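Support > Printed Kits > Frequently Asked Questions

Zomau Prop Kits: FAQ

These answers cover the Flernard helmet kit, the Osell gauntlet kit and the Petridis shield kit. Read the section for your kit before ordering. Made-to-order parts cannot be returned once printing has started.

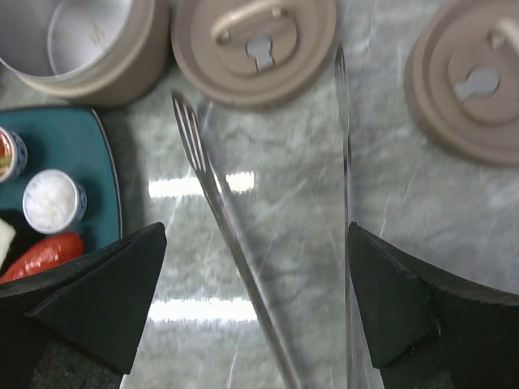
What state do the parts arrive in?

Raw from the printer, with supports removed. Layer lines are visible and small support marks remain on the undersides. Sanding, filling and painting are left to the buyer. Kits are not sold finished.

What material are they printed in?

All structural parts are PLA at a layer height of 0.2 mm. The Osell finger joints are PETG. We do not print kits in resin.

How many pieces are in each kit?

Flernard helmet: 8 pieces, including two cheek plates and the crest.
Petridis shield: 3 panels and a separate grip. The grip is packed in its own bag.
Osell gauntlet: the count depends on hand size. See the sheet on the product page.

Will the helmet fit me?

The Flernard is made in one size, with an inside width of 203 mm at the temples before padding. Measure your head at its widest point with a caliper or two books and a ruler. Allow at least 10 mm on each side for foam. If the result is over 183 mm, ask for a scaled print before you order. Scaling adds a week.

Are magnets and straps included?

Magnets are included with the helmet. Straps are not included with any kit. The strap slots on the shield take 25 mm webbing; the slots on the gauntlet take 20 mm.

Which glue should I use?

Medium cyanoacrylate for the seams, two-part epoxy for the shield grip and anything else that carries load. Scuff both faces with 120 grit first. Hot glue does not hold well on the cheek plates and will leave a gap.

The alignment pins are too tight. Is this a fault?

No. Pins are printed slightly oversize and should be sanded until they slide in by hand. Do not use a hammer – the sockets will split. If a pin snaps, drill out the stub and use a piece of 3 mm rod.

Can I leave a kit in the car?

PLA softens at temperatures a parked car can reach in summer. Panels left flat may survive, but the helmet crest will sag. A warped part is not covered as a defect.

Do you sell the files?

Files for the Petridis shield only, as STL, for personal use. The Flernard and Osell files are not for sale. Please do not resell prints made from our files.

How long does an order take?

Helmet and gauntlet kits ship in 10 to 14 working days. The shield takes longer, as each panel fills a whole print bed. Orders placed in March should allow an extra week – the spring convention season is our busiest period.

A part arrived broken. What now?

Send the order number and a clear photo of the break within 14 days of delivery. We reprint the single part and mail it at no charge. Clean breaks along a layer line can usually be glued, and many buyers prefer this to waiting.

Can I choose the color?

Parts are gray by default. Black is available on request at the same price. Both take primer equally well.

Contact: use the order form or reply to your receipt email | © 2019 Zomau Prop Kits | Back to top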